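4. Miking up a quartet for a quiet set

I wrote this section after our Ponddale show, where I got most of it wrong the first time round. The steps assume you have the Restico desk and four clip-on mics, one per player.

1. Sit the players down in the order they'll perform, with the cello furthest from the singer.

2. Clip each mic just behind the bridge. Ask before you touch anyone's instrument – please!

3. Plug the strings into channels one to four and load preset 11, which I saved as Villa.

4. Turn the low cut on for both violins and set it to 80 Hz. Leave the cello alone or it'll sound like a biscuit tin.

Note: the preset only brings back levels and tone. You'll have to set the reverb by hand every time (I know, I grumble about it too).
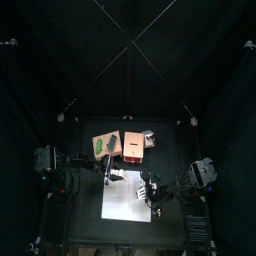 Fig. 7. Tray and box near the back edge of the tabletop.

5. Get everyone to play the loudest bit of the set, all together, for nearly 32 bars. Bring the singer up last.

6. Save your mix under a new name. Pádraig Cronin saved over mine before the Skanar gig in September and we had to start from scratch.

Caution: mute all four channels before you unclip a mic. The thump is horrible and it can damage your speakers.

If you still get a howl from the monitors, go back to step 2 and check the viola first.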